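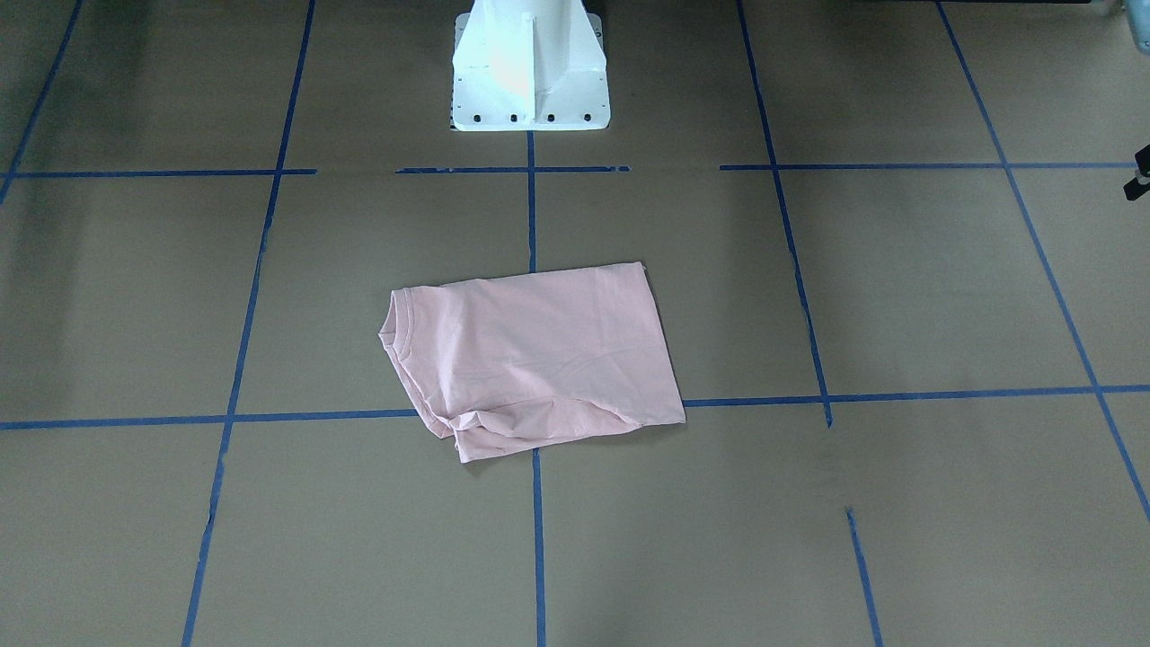
Pink T-shirt on the taped grid, pedestal at the top.

The base is bolted down and the grid is in blue tape, so January went mostly to calibration. I use the grid for coarse placement only: call out a cell, drop the shirt, start the run. The tape lines are not straight enough for anything finer, and the fit uses separate points anyway.

I logged 582 placements and kept 437. Most of the rejects came from one session where the exposure drifted and the shirt mask swallowed part of the floor. Locking exposure fixed that. Gain is still automatic – next on the list.

Fold planning runs on the old desktop and takes 55 ms per attempt. Botond Bognár suggested capping the point cloud at 2000 points, and I can't measure any loss from doing so. Collars remain the weak spot. A curled neckband gives two candidate edges and the planner picks the wrong one too often.

Next I'll rewrite the edge scoring, then try long sleeves.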